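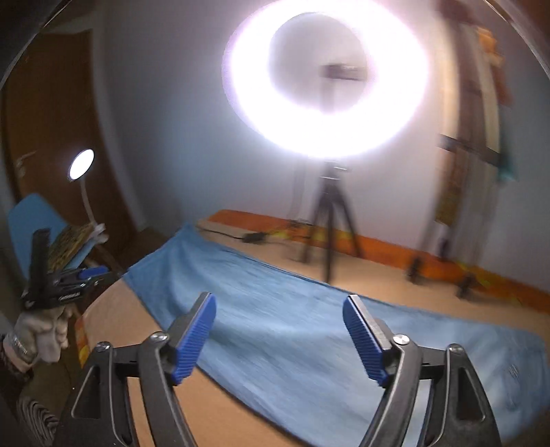
Consumer Claims and Evidence
Handout 2: Reading the numbers on the package
Revised 31 Jul 2019

Bring this to class along with one product claim you have found yourself. A label, a flyer, a web page, a radio spot you wrote down – anything that asks you to believe something in exchange for money. Claims about cars are fine. Claims about diets are fine too, but be warned that half the class will bring one.

1. Where we left off

Last time we separated claims that can be checked from claims that can't. "You'll love it" can't be checked. "Lasts longer" can be checked only after somebody says longer than what. Most of the claims you will meet sit in between. They have the sound of something measured, and when you go looking for the measurement you find a very small asterisk.

Several of you asked whether there is any point in reading the asterisk. Yes. The asterisk is usually the only part a lawyer made them write, and it's where the claim gets smaller.

2. The missing comparison

Take the Besico laundry powder we passed around. The front says "up to 13 times more cleaning power." The back says the comparison is with water alone. I don't doubt it. I would be surprised if any powder on the shelf did much worse. The claim may be perfectly true and still give you no reason to pick this box over the one next to it.

Words to circle whenever you see them:

up to
as much as
helps
designed to
more (with no "than" after it)
clinically tested (tested and found what?)
recommended by professionals

"Up to" deserves a second look. If one shirt in a whole load came out 13 times cleaner by some measure and every other shirt came out the same as before, "up to 13 times" would still be a fair sentence. It sets a ceiling. What you want to know as a buyer is the middle, and the middle is hardly ever printed.

3. Surveys of people who already like it

The Cruzado mattress brochure reports that nine out of ten owners would buy again. Read down the page and you learn that the survey went out by e-mail to registered owners and that 200 replied. It doesn't say how many were asked. If it went to 2000 people, then nine tenths of one tenth said something nice, and we know nothing at all about the rest. Maybe they were asleep, which would be a point in the product's favor, but I wouldn't count it.

There are two separate problems in that survey and students tend to run them together.

Who was asked. Registered owners are people who bought the thing, kept it, and filled out a card. Anyone who sent the mattress back in the first month is probably gone from the list.

Who answered. Of the people asked, the ones who reply are the ones with a reason to. Sometimes that's anger. If there was a gift card for answering, it may be the gift card. The brochure doesn't say whether there was one.

A bigger sample fixes neither of these. That is the point people resist most, and I'd ask you to sit with it before next class. If you are asking the wrong people, asking more of them gets you a more exact wrong answer.

4. Before and after

Most things that are bad enough to make you buy a remedy get somewhat better without it. Colds end. Sore backs ease up. A lawn that looks terrible in a dry spell looks better after rain, whatever you sprinkled on it in between. We buy at the low point, and then we credit the purchase with the climb back up.

The name for this is regression toward the mean, and you will see it in your reading. You can use the name in your paper if you also explain it in a sentence of your own. I take off for the name alone.

The Coldale water filter trial is the case to study. Households with the worst-tasting water in May were given a filter and asked to rate the taste again later in the summer. Ratings went up. There was no second group that had equally bad water in May and got no filter, so we can't say how much of the rise would have happened anyway. The filter might be excellent. The trial can't tell us, and the company's page says that it "proves" the result. Compare what was done with what was said. If you learn one habit from this course I hope it's that one.

5. What a decent claim looks like

I'm accused each year of believing nothing. I believe a fair amount, and I try to keep track of why. The Skurside paint test in your packet is pretty dull and I trust most of it. They painted boards with their own paint and two rivals, put them outside on the same rack, had them graded by people who weren't told which was which, and printed all the grades, including the ones where a rival came out ahead. The maker paid for it, so keep that in mind. Being paid for doesn't make a test false. It does mean you should ask whether there were other tests that never got printed, and we have no way to know.

6. Questions to put to your own claim

Compared with what?
Measured how, and by whom?
Who was left out before the counting began?
What would have happened with no product at all?
If the claim were false, would this evidence look any different?

The last question is the hard one. Try it on a testimonial. If the product did nothing, would there still be a few happy customers willing to be quoted? Almost certainly. So the testimonial would be there either way and it can't tell you which case you're in.

7. For next time

Write two pages on the claim you brought. Give the exact wording, asterisks included. Say what was measured, or say that you couldn't find out, and tell me where you looked. "I couldn't find out" is a respectable finding if you looked.

Do not write that the company is lying unless you can show it. Most of what we study is true and arranged in a helpful order, and calling it a lie is usually a claim you can't back up either.

Reading: packet, sections on response rates and control groups. Skip the part on margin of error for now – we'll need it later and it only confuses things if you read it first.

Late papers lose a grade. Email is fine, attachments in any format I can open.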